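Explore > Maths All Around > Shapes

Shapes You Can Hold!

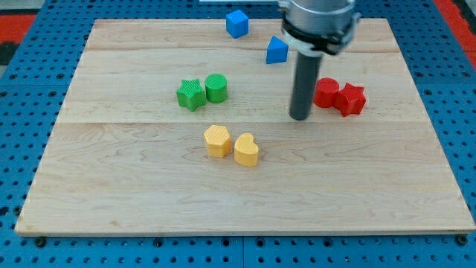 Pairs of blocks in blue, green, red and yellow, on a wooden board.

Draw a circle on a piece of paper. Now try to pick it up – just the circle, not the paper. You can't! A circle is flat. But a cylinder is solid, so you can roll it, stack it or hide it in your pocket.

Flat shapes are called 2D, and solid ones are called 3D. The D stands for dimension, a grown-up word for a direction you can measure in. A flat shape has length and width. A solid shape has height as well.

Look at the blue pair first. One is a cube, and every cube has six square faces, all exactly the same size. Its neighbour is a triangular prism, a bit like a tent. A prism has the same shape at both ends and flat sides in between. The triangular kind has 5 faces altogether.

Can you spot the yellow hexagonal prism? A hexagon has six sides, so this prism has six faces going round it and one at each end. That makes eight faces and 18 edges! Bees build their honeycomb out of hexagons too, because they fit together without any gaps.

Next to it is a yellow heart. There are stars as well, one green and one red, and each has a cylinder of its own colour right beside it. Cylinders are great fun – stand one on its end and it stays put, lay it on its side and off it goes.

Try it yourself!
Go on a solid shape hunt at home. Give yourself 30 minutes and draw everything you find. Tins are cylinders, dice are cubes, and some chocolate boxes are hexagonal prisms (lucky you if you find one of those). Then sort your drawings into things that roll and things that don't. Which pile is bigger?

Filed under: Shape and Space, Things to Try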